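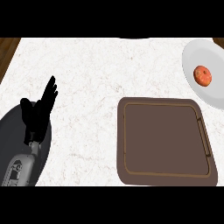
Rastbridge Kitchen Manipulation Project

The Rastbridge Kitchen Manipulation Project, usually shortened to the Kitchen Project, is a two-semester student project in robot programming. Teams write control software for a simulated robot with two arms and multi-fingered hands, which has to move food and kitchenware on a countertop. All coursework and grading take place in simulation. The project was set up by Hildegard Hagedorn and is now run by Annelore Schwerdtfeger, with Bernd Dreßler in charge of the software.

Organization

Students work in teams of 4. Each team divides its work among perception, motion planning, grasping and testing, although the course rules do not require fixed roles. Teams are formed in the first week and may trade members until the second assignment is handed in. Lab sessions are held on Thursday afternoons. Attendance is required only for the design review, which falls in November.

The project grew out of an older elective on industrial arms, in which students programmed fixed pick-and-place cycles. Hagedorn replaced the cycles with open tasks in which the starting positions change from run to run. Early versions used a two-finger gripper on a single arm. The second arm and the fingered hands were added after a trial semester, together with a longer schedule.

Simulation environment

The simulator is called Cludska. It computes contact forces between rigid bodies and renders the workspace through one or more virtual cameras. Students do not change the physics settings, which are locked by a configuration file that the grading server checks before each run.

The scene used for the first graded assignment contains a white marble counter, a brown cutting board with a groove near its edge and a slot handle at the right, a white plate, and a single piece of fruit on the plate. A large dark gray round shape lies below the left arm and is treated as an obstacle by the planner. The forearms are white and gray and the hands are black.

The camera view given to the teams is a wide strip, padded with black at the top and bottom to fit the square input of the supplied vision model. The padding is removed in the standard preprocessing step. Teams that train their own model may skip this step but must report having done so. Part of the plate and most of the right arm can fall outside the view, and programs are expected to use joint readings for whatever the camera does not cover.

Control interface

Programs communicate with the simulator through Plirnon, a library written by Dreßler and maintained by former students. It accepts three types of command: joint targets, hand poses and named hand shapes. Named shapes such as "open," "flat" and "pinch" set all the fingers of one hand at once. Direct control of single fingers is available but is not needed for the first assignment.

Commands for the two arms are sent in one message. An arm without a command holds its last position. This behavior caused frequent errors in the first year of two-arm work, when teams often left the idle hand in the path of the other. Plirnon now logs a warning if the planned paths come too close, but does not stop the run.
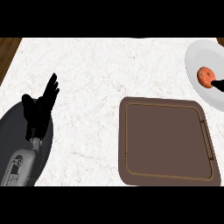
Fruit transfer task

The fruit transfer is the first graded task. The program must take the fruit from the plate, place it on the cutting board and withdraw both hands from the board. Either arm may be used. Most teams use the right arm, which has the shorter reach to the plate, and keep the left hand raised above the counter until the transfer is complete.

A run is divided into approach, contact, grasp, lift and placement. Contact is scored separately from grasp. A fingertip touching the side of the fruit counts as contact only if the hand's force sensor and the simulator's own contact record agree. The fruit may shift on the plate during this phase without penalty, but a run ends if it rolls onto the counter.

The round shape of the fruit makes side contact with one finger unstable. The course notes recommend closing the thumb and at least two fingers together, with the fruit's center between them. Several teams have instead pushed the fruit against the raised rim of the plate and closed the hand there. The method is allowed under the present rules.

Scoring

Each final submission is run 400 times with different starting positions. A full score is 900 points, divided between completion, path length and contact force. Time is not scored directly, but a run is stopped after 20 seconds of simulated time. Points for completion are given by phase, so a program that grasps and then drops the fruit keeps the points for approach, contact and grasp.

Scores are released with a log file and a replay for every failed run. Teams may file one appeal per assignment. Appeals are read by Birgit Ackermann, who also sets the starting positions and does not teach in the project.

Later assignments

The second assignment, known as Haberkorn, requires the two hands to work together. One hand steadies the cutting board while the other slides an object across it. The third is chosen by the team and approved at the design review. Past choices have included stacking plates and passing an object from hand to hand.

Reports

Each team submits a written report along with its code. The report must list the failure types found in testing and the number of runs in which each appeared. Védís Overgaard introduced a common template for the failure list, and it has been used without major changes in every later semester. Reports are kept in the project archive and are open to new teams, but code from earlier semesters is not released.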